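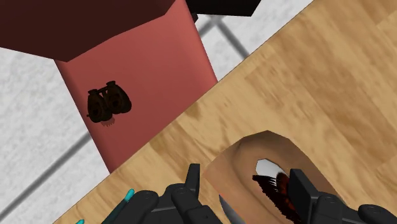 Drarndale Retail Price Series

Monthly index of posted consumer prices for the Drarndale area, with the item-level quotes behind it. Maintained by Altesik. This file covers layout, method and known problems. Read the section on breaks before computing any year-on-year change.

Contents

prices.csv – one row per item, outlet and month
index.csv – the all-items index and 9 group indexes
weights.csv – expenditure weights by group, revised each March
notes.txt – outlet closures, item swaps, late corrections

Coverage

The basket has 65 items in 9 groups: food at home, food away from home, fuel, household energy, rent, clothing, transport fares, personal care, and household goods. Quotes are posted shelf or menu prices, including sales tax where it applies. Coupons and loyalty discounts are left out. Rent is asking rent on new listings, so it moves earlier than what sitting tenants pay and overstates swings in both directions.

Columns in prices.csv

month: year and month, joined with a hyphen
item_id: stable across the series; retired IDs are not reused
outlet_id: scrambled, does not map to a store name
price: local currency, two decimals
unit: the unit the price refers to, after conversion
flag: blank, E (estimated), S (sale price) or R (replacement item)
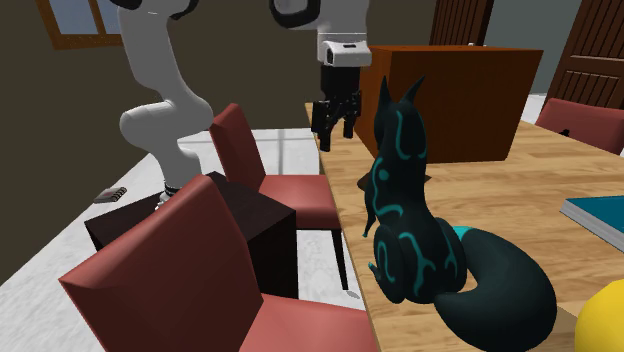 Method

Item indexes are geometric means of the price ratios between matched quotes in adjacent months. Group indexes are weighted averages of the item indexes. A missing quote is carried on the movement of the other outlets for the same item and flagged E. After 3 straight months of E the outlet is dropped for that item. Energy and fuel are not seasonally adjusted, and neither is anything else.

Vestergaard weights are used for the group level. The older Skavetti weights are kept in weights.csv under the column w_old for anyone who needs to reproduce earlier releases. They give fuel a larger share and will show a deeper fall in any month when pump prices drop.

Breaks and known problems

Household energy changed from a standard bill to a unit price. The two were linked on one overlap month, so treat the level before the link with care.

Clothing has few matched quotes in winter. Single-month moves in this group are mostly noise.

Package sizes were not recorded in the earliest files. Shrinking packages in that stretch show up as no price change.

Late corrections are applied to prices.csv in place. The index is recalculated only at the next monthly release – the two files can disagree in between.

Use

Suitable for tracking local inflation or deflation by group and for teaching index methods. Not suitable for adjusting contracts or wages, or for comparing price levels between towns.

Rounding

Index values are stored to one decimal. Compute percent changes from prices.csv if more precision is needed.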